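Frequently asked questions about the Tavares Collection

What does the collection hold?
Letters, station ledgers and glass plate negatives from the Tavares family and their employees, mostly to do with the pearling and carrying trade. There are also shipping lists and a few hand-drawn charts.

Can anyone visit?
Yes. You need a reader's ticket, which is free, and proof of address. The reading room opens at 10 am and the last requests are taken at 3.30 pm. We close for stocktaking in September.

How many items can I order at once?
Up to 5. Ledgers count as one item each, however thick. Boxes of loose letters are issued one folder at a time.

Can I see the original glass plates?
Not as a rule. Of the 200 plates, 95 have been scanned and can be viewed on the reading room computers. For the others, write to Karine Cormier and say which plate number you need.

May I take notes and photographs?
Pencil only, please. Phones are fine without flash. Laptops are welcome, though there are few sockets.

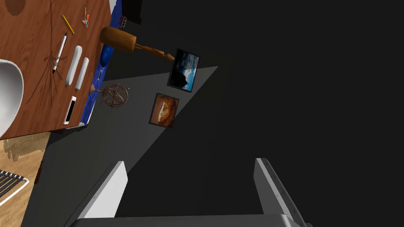 Copies for publication need a permission form, and we ask for 30 days to deal with it. Private study copies are usually quicker.

Who wrote the captions on the back of the prints?
Most are in the hand of Réjean Simard, who sorted the prints long after they were taken. Some of his names and places are wrong. Where we know of a mistake, the catalogue gives both versions.

I think I recognise someone. Who should I tell?
Leave a note at the desk for Hélène Sawatzky with the print number and how you know the person.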